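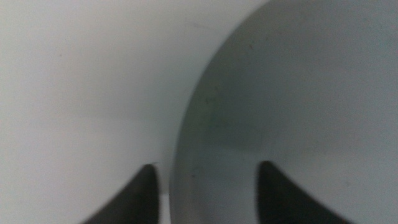
Papers > Household Objects > Bekorard Study > Section 4

4. Does a plain surface help people notice marks?

4.1 The claim

The argument we set out to test comes from the Plarico kitchen survey, and it is repeated so often in advice on choosing tableware and worktops that it has taken on the air of fact. It says that people keep pale, plain surfaces cleaner than patterned ones, since every speck and streak shows. Hinrichs went further in her notes for the survey and suggested that a darker vessel standing on a pale top makes the top look dirtier by comparison, and so gets it wiped sooner.

We doubted both parts from the outset. The survey asked people what they thought they did. It did not look at their kitchens. A person who owns a white counter and has paid for it will often say it is easy to keep clean, and a person with a speckled one will say the same.

4.2 What a mark looks like up close

The trouble starts with the word "visible." Figure 4 is a close view, and even at that distance the pale area reads as nearly blank. There is a faint small speck and a thin, faint streak near the top, both only slightly darker than what surrounds them. Two of us went over the figure several times before agreeing that the streak should be coded as a mark at all. Wagner Honorato coded it as shading on the first pass and changed his mind on the second.

Figure 4. Rounded blue-grey object against a pale, matte surface. Marks on the pale area are low in contrast.

If trained coders with time to spare disagree over a streak of this kind, we find it hard to believe that someone clearing up after dinner sees it from standing height and reaches for a cloth. The shading on the grey object is also much stronger than either mark. The eye goes to the curve and the darker zone on it, and the speck is easy to pass over. This is one figure and we do not want to hang too much on it, but it sits badly with the idea that a darker vessel draws attention to the dirt beside it.

4.3 Results from the home visits

The Wostach visits covered 33 households. Each was asked to keep a wiping diary for 90 days, and the diaries gave us 1,981 usable entries. The target was 2,000, so the shortfall is small, though it was not spread evenly - most of the missing entries came from homes with pale tops, which may mean those people wiped less or simply wrote less. We cannot tell which.

Pale tops were not wiped more often than patterned ones once meals cooked at home were taken into account. Cooking explained most of the pattern. The color of the bowls and cups left out made no difference that we could separate from ordinary variation between homes.

4.4 Limits

The Gautier scale, which we used to rate plainness, treats a matte top and a glossy one as equal. We think this is a mistake. Gloss changes how a smear catches the light, and a later round of visits, planned for October, will rate the two apart. Diaries also record what people remember to write down. Until someone checks surfaces directly, the advice to buy pale tops for the sake of cleanliness rests on very little.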